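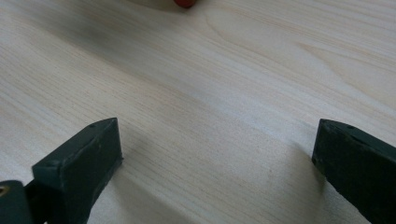
Tempo de leitura: 4 min

4. Primeira montagem e acabamento do tampo

Secção 4 do guia da mesa Wellska. Antes disto: secção 3 (pernas e travessas). Se as pernas ainda não estão apertadas, voltar atrás.

4.1 Antes de começar

Tampo de madeira clara, veio fino. Marca-se com facilidade. Tirar anéis, relógio, cinto com fivela. Chão limpo, manta estendida, a caixa aberta ao meio serve.

Precisa de:
Óleo Kurkden incolor, lata pequena
2 panos de algodão sem pelo
Lixa grão 200
Bloco de lixar (ou um bocado de cortiça)
Chave sextavada do saco de ferragens
Luvas

O óleo não vem na caixa. O saco de ferragens vem, colado por dentro da tampa. Ver bem antes de deitar o cartão fora.

4.2 Desembalar o tampo

1. Pousar a caixa deitada, seta para cima.
2. Cortar a fita só nos lados. Lâmina curta. Não cortar ao meio, o tampo está logo por baixo.
3. Tirar os cantos de cartão. Guardar, fazem falta em caso de devolução.
4. Levantar a pega de espuma e puxar o tampo por igual. Duas pessoas.
5. Deixar o tampo na divisão onde vai ficar, deitado, sem plástico, de um dia para o outro. Melhor ainda até 72 horas se veio de armazém frio.

Nota: o desenho do veio muda de tampo para tampo. Riscas direitas, curvas, laços compridos, zonas mais acinzentadas ou rosadas. Não é defeito e não dá direito a troca. Fendas, lascas e cantos amassados dão.

CUIDADO: não encostar o tampo ao alto a uma parede, nem por cinco minutos. Empena e pode cair.

4.3 Lixar

O tampo sai de fábrica lixado mas sem acabamento. Passagem leve e pronto.

1. Lixa 200 no bloco. Nunca à mão solta, faz covas.
2. Sempre no sentido do veio. Se o veio faz curva, seguir a direcção geral e não a curva.
3. Pouca força. Duas ou três passagens por zona.
4. Arestas: uma passagem só, para quebrar o canto vivo.
5. Aspirar com escova macia. Depois pano seco.

Lixadora eléctrica: só orbital, velocidade mínima. De rolo, não. Deixa marcas que só apareçem depois do óleo e aí já é tarde.

Nota: não molhar para tirar o pó. Levanta a fibra e obriga a lixar outra vez.

4.4 Aplicar o óleo

Janela aberta. Sem sol directo no tampo. Agitar a lata.

1. Testar primeiro na face de baixo, junto ao furo da travessa. Esperar que seque. A cor aquece um pouco, é normal.
2. Deitar pouco óleo no pano. Nunca directamente na madeira.
3. Espalhar em faixas compridas, de ponta a ponta, sem parar a meio.
4. Esperar quinze minutos.
5. Segundo pano, limpo: tirar todo o excesso. Não pode ficar brilho molhado em lado nenhum.
6. Deixar secar de noite. Ver com a mão: se cola, mais umas horas.
7. Repetir uma vez. Terceira demão só para uso em cozinha.
8. Virar e dar uma demão na face de baixo. Não saltar este passo. Tampo tratado só de um lado empena.

PERIGO DE INCÊNDIO: panos com óleo podem pegar fogo sozinhos. Nunca amachucados no lixo. Mergulhar em água, ou estender ao ar livre, abertos, até ficarem rijos.

Outros óleos: o Maruyama para tampos também dá, mas seca mais devagar, contar com o dobro do tempo no passo 6. Não misturar os dois. Verniz de poliuretano não é compatível com as buchas coladas da versão desdobrável.

4.5 Fixar o tampo à estrutura

1. Tampo na manta, face boa para baixo. Óleo bem seco.
2. Estrutura por cima, centrada. Travessa com a etiqueta 304 do lado da gaveta.
3. Meter todos os parafusos à mão, sem apertar.
4. Acertar as folgas.
5. Apertar em cruz com a chave sextavada. Parar quando o parafuso encosta. Mais força arranca a bucha.
6. Virar a mesa com duas pessoas, pegando na estrutura e não no tampo.

Os furos das travessas são ovais de propósito, a madeira mexe com as estações. Não encher com cola nem com anilhas que não sejam as do saco.

Aparafusadora: não. Já se sabe que alguém vai usar. Pelo menos no binário mínimo.

4.6 Primeira semana

Sem toalhas de plástico. Sem tachos quentes. Sem vasos. Copos só com base. Líquido entornado limpa-se logo, com pano, sem esfregar.

Limpeza normal: pano húmido bem torcido e secar a seguir. Nada de lixívia, amoníaco ou esfregão verde.

4.7 Problemas

Manchas baças: óleo em falta. Demão fina só nessa zona, limpar o excesso.
Superfície pegajosa passados dois dias: óleo a mais. Esfregar com pano e um pouco de óleo novo, limpar tudo, esperar.
Toque áspero depois da primeira demão: fibra levantada. Lixa 200 muito ao de leve, tirar o pó, segunda demão.
Mesa abana: desapertar tudo, pôr em chão plano, apertar outra vez em cruz. Se continuar, ver os pés reguláveis (secção 5).
Faltam parafusos: pedir à Gurkatitz, peças e assistência, com o número da etiqueta da travessa. De segunda a sexta, de manhã. Indicar tambem o modelo, fixo ou desdobrável.

Segue: secção 5, pés reguláveis e gaveta.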